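Robots and Chores, Handout 6: Laundry

Hi all, notes from the morning session, tidied up a bit (thanks to Siwan Humphreys for lending me hers when mine gave out after the second coffee!).

We started with my usual question: can a machine do the washing yet? My answer is still "bits of it, on a good day." Laundry sounds like one chore, but try writing it out as steps. Find the clothes, pick them up, open the door, get everything in (sleeves too), shut the door, choose a program. I stopped at 20 and hadn't reached folding.

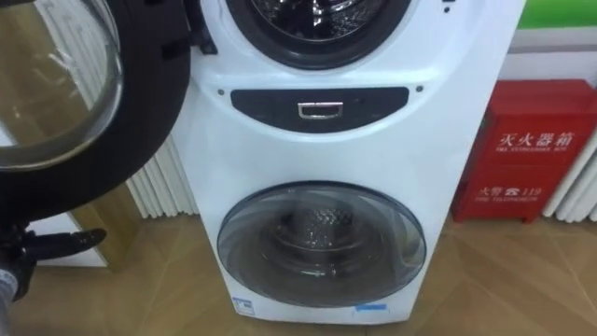 Fig. 1. Two drums, upper door open, gripper at left.

Doors are where I'd like you to spend your reading time this week. A round door swings on an arc, so the hand has to follow that arc or it ends up fighting the hinge. You and I feel the tug and adjust without thinking. A robot needs to sense it, and fast. 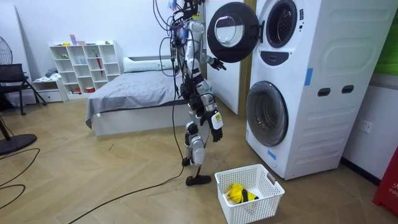 My own hobbyhorse is what I call the boring middle, meaning everything between two steps that each work fine alone. Colm Mulcahy asked why we can't just glue the steps together, and it's a great question! Think about a basket on the floor and an upper drum that high off the ground: the robot has to get down, grab something floppy, come back up and keep its balance the whole way. Those hanging cables matter too if you're asking about a real home, where it would have to walk from room to room.

For next time: pick one chore you did yourself and write down every step, including the dull ones. Then mark the 6 you think a robot would flub first. Bring it on paper, please, we'll be swapping.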